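Trencombe Frame Tent, 9 m
Event rental, weddings and anniversaries

The Trencombe is our mid-size frame tent for receptions, vow renewals and anniversary dinners. It has no center poles, so the dance floor can go anywhere. Side walls roll up or zip closed, and you can mix clear and solid panels.
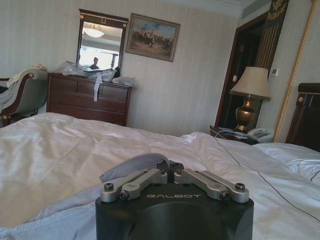 Page text by the Jatero rentals desk

Floor area is 386 square feet. The rental price is $2,215 for a weekend, with delivery on Friday and pickup on Monday morning. Setup is included on grass or gravel. Paved sites need ballast weights, which are quoted separately.

Included:
Frame, roof and side walls
Stakes and guy lines
String lights for the full perimeter
6 extension cords, outdoor rated

Tables, chairs and linens are not included. The Banby folding chair and the Wei round table are the usual pairing and can be added at checkout.
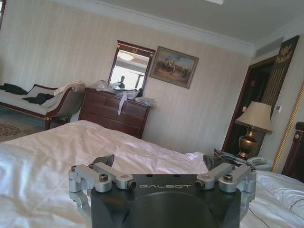
Jatero Weddings & Private Events Department

A deposit holds your date. Changes to the tent size are free until 6 weeks before the event. After that we can still add side walls or lights if we have them in stock. Generators are listed under Power.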